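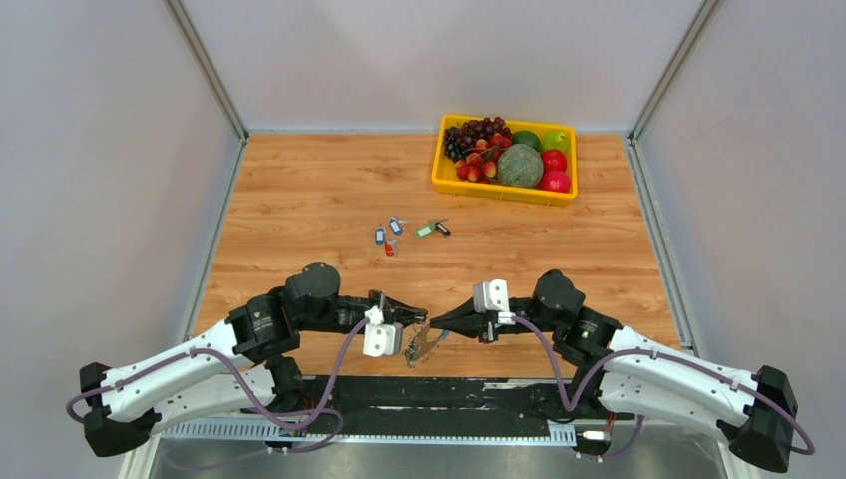
Why is fruit cooled soon after picking? Respiration roughly halves with each 10-degree drop, so sugars and water last longer.

Handout 3: Storage losses. Grapes do not ripen after harvest – the stem browns first, then the berries soften. Record stem colour before weight.

Comments

Inger Ketilsson: Is stem colour in the October test?

Kaj Egilsson: It is, with humidity.

Haruna Amano: Table 13 won't open for me.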